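# ¿Qué es una citación? Cuando un juez o un investigador te pide que vayas

Hola, niños y niñas. Hoy vamos a aprender una palabra que sale mucho en las noticias: **citación**.
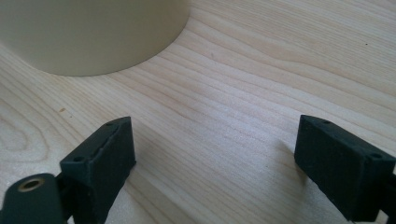 *Una mesa de madera clara, con sus vetas.*

## Una carta que hay que obedecer

Una citación es un papel oficial. En él está escrito un nombre, un lugar, un día y una hora. La persona que lo recibe debe presentarse en ese lugar para contestar preguntas o para entregar documentos.

No es como la invitación a un cumpleaños. A la fiesta puedes decir que no. A una citación, en general, hay que ir.

## La historia de la tienda Gustow

Vamos a imaginar un caso. La señora Urmila Bisht tiene una tienda que se llama Gustow. Una empresa, Povon, le vendió 500 cuadernos, pero en la factura puso 728. La señora Bisht pagó todo y después se dio cuenta del error. Ella piensa que fue una trampa y hace una denuncia.

Un investigador, el señor Harish Awasthi, quiere entender qué pasó. Entonces manda una citación a Manju Katiyar, que trabaja en Povon y escribió la factura.

¿Quiere decir esto que Manju es culpable? ¡No! A veces se cita a una persona solo porque vio algo o porque sabe algo. Esa persona se llama **testigo**. Otras veces se cita a alguien de quien se sospecha, y también esa persona es inocente mientras no se demuestre lo contrario.

## ¿Y si no puede ir?

Puede pasar que Manju esté enferma, o que tenga un viaje ya pagado para el mes de noviembre. En este caso su abogada, Meenakshi Bajpai, escribe una carta, explica el motivo y pide otra fecha. El investigador puede aceptar o no. Si no están de acuerdo, decide la jueza.

Si una persona no va y tampoco explica nada, puede tener problemas: una multa, por ejemplo, o que la policía vaya a buscarla. Las reglas cambian un poco de un país a otro.

## ¿Hay que contestar todo?

El testigo tiene que decir la verdad. La persona sospechosa, en muchos países, tiene derecho a quedarse callada y a tener un abogado a su lado.

## Palabras para recordar

- **Denuncia:** contar a la autoridad que quizás hubo un delito.
- **Testigo:** persona que vio, oyó o sabe algo del caso.
- **Abogado o abogada:** persona que estudió las leyes y defiende a otra.
- **Apelar:** pedir a un tribunal más alto que revise una decisión.

## Para hacer en clase

Formen grupos y escriban una citación para un personaje de cuento, por ejemplo el lobo de los tres cerditos. No olviden el lugar, el día y la hora. Después, otro grupo escribe la carta donde el lobo pide cambiar la fecha.

*Texto: Sunita Tripathi*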